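Landlord kept part of deposit for "cleaning", can I fight it?

Hiba Chamoun
January 2026

Moved out of a two bedroom in Bralden in December. Scrubbed the place for a whole weekend, oven, baseboards, everything. Now I get a letter from Furnport (managment company) saying they took 161 for carpet cleaning and 106 for "general cleaning". No receipts in the envelope. I lived there four years and the carpet was old when I got there. Is this normal? Do I just eat it? I don't have a move-in checklist, they never gave me one. I do have pictures on my phone from the last day.

Kobina Ansah

Normal yeah, doesn't mean it's ok. Had the same thing with a different company. Called them up, got mad, they gave half back. Try that.

Rohani Nugroho

Don't call, write. Phone calls leave you nothing to show later. Short letter, keep a copy, send it some way you get a signature.

What to put in it: your name, the old address, date you handed back the keys, the amounts they kept, and a line asking for itemized receipts for both charges. Give them a deadline. I used 20 days. Then say you'll file in small claims if you don't hear back, and only say it if you mean it.

Carpet first. Most places they can't bill you for ordinary wear, and a carpet that was old four years ago is hard for them to argue. Stains or burns are a different story. Look up your state's rules on deposits, there's usually a time limit for sending the itemized list, and some states make them pay extra if they blow it. Check your lease too for anything about "professional cleaning required", mine had that buried on the back page and it cost me.

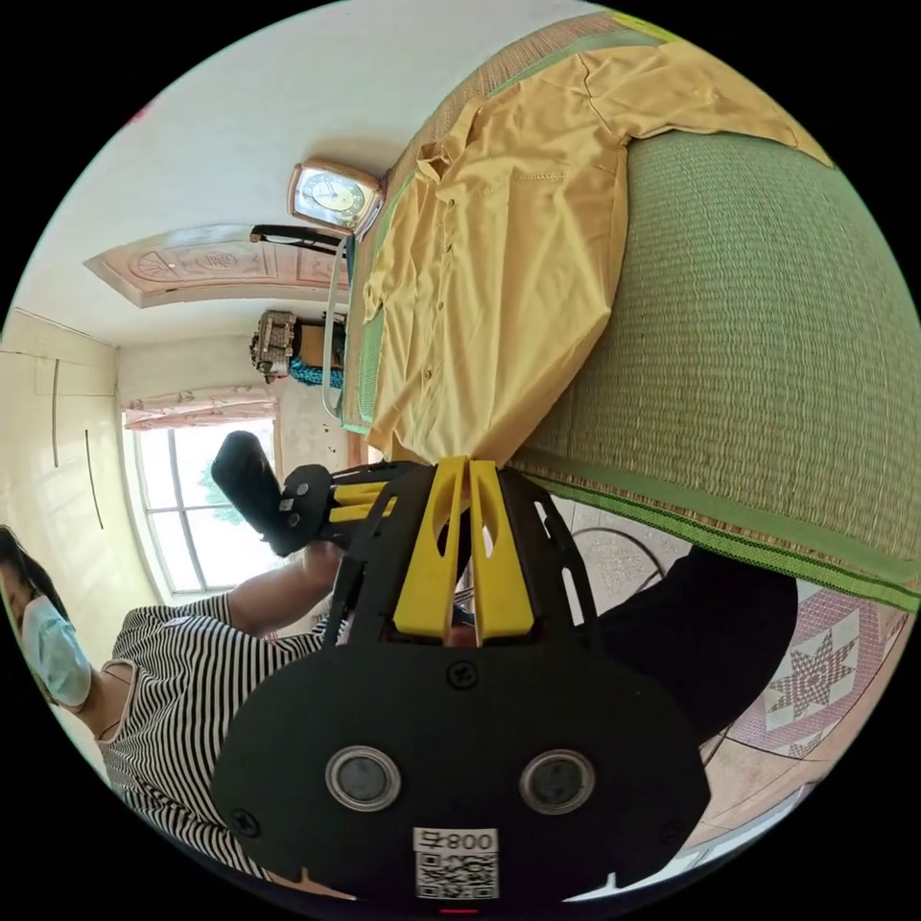 Back up the photos somewhere besides your phone, and email them to yourself so there's a date on them. Old texts with the landlord count too. If a friend helped you clean, ask them to write down what they did and sign it.

Filing fee where I am was small and I got it back when I won. Took one morning.

Ekow Akpalu

What Rohani said. Also check they have your new adress in writing, some states the clock doesnt start till they do.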